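Kazmi Unit 2: Can a machine do the chores yet?
Notes to go with the session, 10 Sep 2019

Welcome back, everyone. Last time we ended on a cheerful argument over whether a dishwasher counts as a robot, and I'd love to pick that up again if we have a spare minute (we never do). For now I want you to think about a very plain job – clearing a kitchen table – and ask how far along the machines really are.

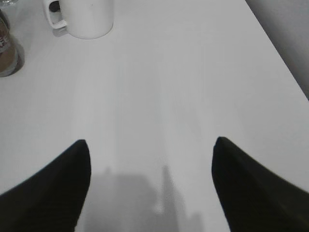

Figure 1. Gripper open over a white tabletop, with a mug and a jar at upper left.

Think about how you'd pick up a mug. You'd probably reach for the handle without giving it any thought, and you'd turn your wrist to suit. A two-fingered gripper has to choose: across the body, over the rim, or by the handle. Each of those wants a different approach, and a white mug on a white table doesn't offer much of an outline to plan from. Shadows muddle things further, the arm's own shadow included.
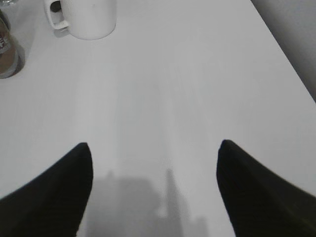
Then there's the matter of practice. In the Dernine exercise you'll be working with a log of 1,108 attempted pick-ups, and I'd ask you to read at least 200 of them before you form an opinion. I know that sounds like a lot, but they're short, and you do start to notice your favourite kinds of failure! Keep a separate column for grasps that slipped and grasps that never closed on anything at all.
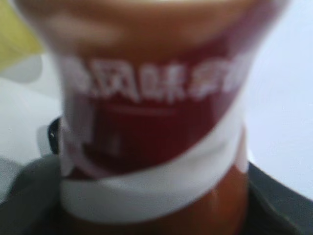

Shop-floor work is kinder to machines than housework, mostly because somebody has already decided where everything goes. The Kiltport packing line handles one shape of carton all shift long, and a kitchen will never be so obliging. Once the fingers have closed in on either side of a bottle, as in the close-up with the red label, the wrist camera has hardly anything left to look at but blurred colour and a bit of lettering, so judging the grip may have to fall to touch or motor force.

For next time, read chapter 8 of the Perkholm reader and bring one chore from your own home, written out as steps.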